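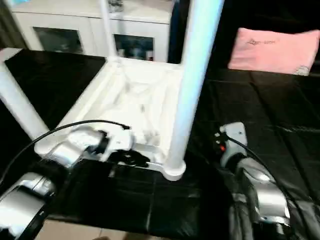
Ticket: Katarano step stool, one leg will not seat
Product: Katarano, white, screw-in legs
Bought through: Jadoon
Status: Open, waiting on customer

Customer, first message

I'm writing about the Katarano stool. The listing says it goes together in 4 minutes with no tools. I have had it apart and back together three times and one leg still stops turning before the shoulder of the connector meets the socket. The other legs go down flush. With the stool on its feet it rocks, and I can feel the bad leg shift when I press on that corner.

Before you send me the usual list: yes, the seat was face down on a flat table. Yes, I started each leg by hand. I did not use pliers, and I did not put oil on anything. I also did not stand on it, so please don't ask whether it was overloaded. The box says it holds 300 pounds. I'd like to know which legs were under it when that number was written down.

Kaltden Support, first reply

Thank you for contacting us. Uneven legs are most often caused by tightening one leg fully before the others are started. Please remove all legs, start each one two turns, then go around the seat and tighten a little at a time. If the problem continues, reply to this message and your ticket will stay open.

Customer

I don't see how the order could matter. Each leg goes into its own socket and none of them touch each other. There is no brace or crossbar that would pull anything out of line. But fine, I took everything off and did it your way. Same corner, same result. It turns freely, gets stiff, and stops with a gap I can slide a folded business card into.

I also checked the table, as I assumed you'd blame that next. A level reads the same in both directions.
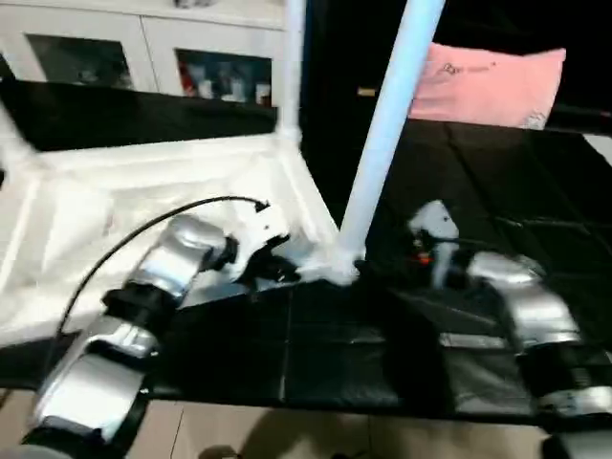
Kaltden Support: we would like to rule out the socket before we send any parts. Please take the leg that stops early and try it in a different corner, then put a good leg in the corner that gave you trouble. If the gap follows the leg, the thread on the leg is at fault. If it stays with the corner, the fault is in the seat and we would replace the whole stool.

Customer

That is the first useful thing anyone has asked me to do. Results, in the order I did them:

Bad leg in the opposite corner: stops early, same gap.
Good leg in the original corner: goes down flush.
Bad leg back in the original corner: stops early.
Second good leg in the original corner: flush again.

So it follows the leg. I ran a fingernail down the ridges on the connector and there is a rough spot near the top, the end closest to the tube. It feels like a bit of extra plastic left over from the mold. I have not cut it off. If I take a knife to it and it still doesn't fit, I expect to be told I damaged it.

I've left the stool partly assembled until I hear back.

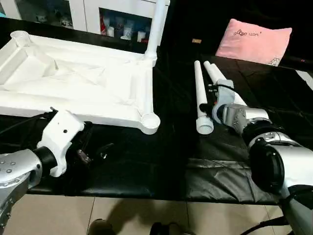 Seat upside down on the table, one leg standing, front right socket still empty.

Kaltden Support

Thank you, that is very clear. You are correct that a ridge left from molding can stop the thread. We have seen this on a small number of legs from the same batch. Please do not trim it. A replacement leg will ship from our Villey warehouse. The part number is 66 and your order reference is 176. There is no charge and you do not need to return the old leg.

Customer

"A small number" is what companies say when they haven't checked. Still, I'll take the leg. Please confirm it comes from a different batch, or I'll be back here next week describing the same rough spot. And is the connector glued into the tube, or is it supposed to turn on its own? On one of the good legs it has a little play. I can twist the end slightly without the tube moving.

Kaltden Support

The connector is pressed in and should not turn separately. We have added a second leg to the shipment so that you can replace that one too. Both will be pulled from November stock, which is a later batch than yours.

Customer

Noted. I would have thought somebody would twist the ends before they went in the box. One more thing, which isn't on the instruction sheet and should be. 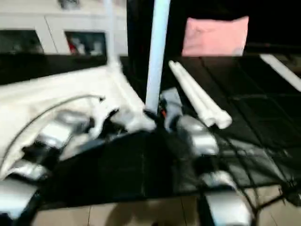 How tight should the legs be when they are fully in?

Hand tight, with the shoulder of the connector touching the socket all the way around. Stop there and do not use a wrench or a strap. Check them again after the first few days of use and turn any loose leg until it is snug.

Customer

All right. Leave the ticket open until the legs get here and I've tried them in all the corners. I don't want to start over with a new number.

Status: Open, parts shipped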